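The woman who runs the repair counter at Makhubela Hardware has been fixing other people's lamps, drawers and door locks for 19 years. She agreed to talk on the condition that her name be left out. "Everyone in Clement knows who I am anyway," she said. "The rest don't need to."

The counter is at the back of the store, past the paint and the garden hoses. It takes in small household repairs and nothing with a gas line. A customer fills in a card, leaves the item and gets a call when it is ready. In the last full year the counter logged 2,529 cards. The year before that it was lower, though she said the old cards were kept so badly that she would not swear to it.

She did not plan on this work. She was hired as a cashier and moved to the back when the man who had the job retired. He left her a drawer of screws and a notebook in handwriting she still can't read.

"I asked him how to rewire a lamp and he told me to take one apart," she said. "So I took one apart. It was a week before I got it back together, and it was my own lamp, so I sat in the dark for a week."

Lamps are still the most common job. After that come window screens, then sticking drawers, then anything with a cord that a dog has chewed. She charges a flat fee for most things and quotes the rest. If the part costs more than the item, she tells the customer before she starts.

"Some of them want it fixed anyway," she said. "A woman brought in a kitchen timer last July. You could get a new one for less than I charge to open it up. It had been her mother's. I fixed the spring and she stood there and wound it up and let it ring all the way down. People in the paint aisle were looking over."

The hard part, she said, is storage. A repair counter collects parts faster than it uses them, and each one looks too useful to throw out. When she took over, everything was in coffee cans. She spent most of her first winter emptying them and working out what she had.

Her rules now are simple. Parts that belong to a customer's job stay with the card. Spare parts go in bins by type, and a bin that has not been opened in 2 years gets emptied. She likes open bins better than ones with lids.

"If there's a lid, I put something on the lid," she said. "Then I put something on top of that. An open bin keeps me honest, I have to look at what's in there."

She is also particular about working on paper. She buys it by the roll and tears off a fresh sheet when the old one gets too dirty. Small screws don't roll as far on it, and she can write on it with a pencil - an arrow, or a note about which side a washer came off. 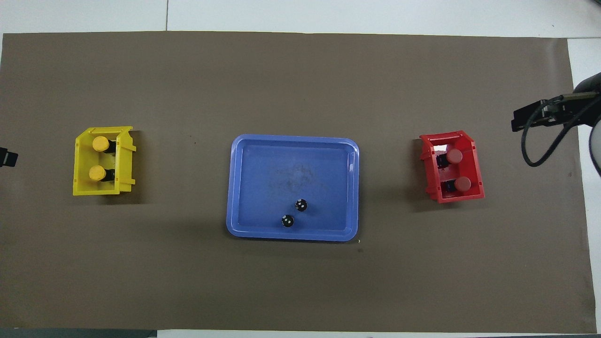

*Yellow, blue and red containers set out in a row on a sheet of brown-gray paper.*

The colors took some trial and error. For a while she sorted by room, with kitchen parts in one color and bathroom parts in another, but a hinge can come from any room. Then she sorted by size, which lasted a month. What stuck was sorting by how soon she needs to deal with something. She said the system only works if one person runs it, and that she has stopped explaining it to the Saturday help.

I asked whether people still repair things as much as they did when she started. She thought about it for a while.

"They bring in different things," she said. "I used to get toasters all day long. Now I might see one a month. But I get a lot more chairs. I think people bought cheap chairs and then found out they were cheap."

The glue on flat-pack chairs is a sore subject. She redoes the joints with wood glue and clamps them overnight, and asks the customer not to lean back for a day or two. Most of them lean back on it right there at the counter.

She has opinions on brands but was careful with them. The one she was happy to talk about is Pillo, which made a line of clip-on reading lamps that she sees several times a month. The switch wears out and nothing else does. She keeps a supply of replacement switches and can change one while the customer waits.

"If they'd spent another dime on the switch I'd never see them," she said. "I'm not complaining."

Grarnent is another matter. The company used to sell parts for its door closers directly to stores, and stopped. Now she saves every broken one that customers are willing to leave behind and strips it for springs and arms. She has enough, she figures, for a few more years.

Money comes up a lot at the counter. The store's owners see the repairs as a way to get people through the door, and she thinks they are right to. Someone who comes in for a lamp goes home with bulbs. Last year the counter took in $3,765 more than it cost to run, counting her hours. "It's not going to buy anybody a boat," she said, "but it pays its way, and there was a stretch when it didn't."

That stretch was when the store was closed for the new roof. For nearly four months she worked out of her garage, with customers leaving things on the porch. She got very good at guessing what was wrong from a note. One said only "It hums." It was a fan, and the blade guard was loose.

There are jobs she turns down. She won't touch microwaves, and she won't sharpen anything. She used to do knives and scissors, but people would come back to tell her they had cut themselves, as if she had done it wrong.

She is teaching her replacement, slowly. A younger employee spends two afternoons a week at the counter and has moved up from screens to locks. She has not been told to take a lamp apart and figure it out.

"I show her once and then I go and stand in plumbing where she can't ask me," she said. "I can see her from there. She does fine."

She has no date in mind for leaving. Her hands get stiff in cold weather, and she bought herself a better light and a taller stool, which helped. When we finished talking there was a man waiting with a screen door under one arm. He asked if it was a bad time, and she told him to put it down on the floor and fill in a card.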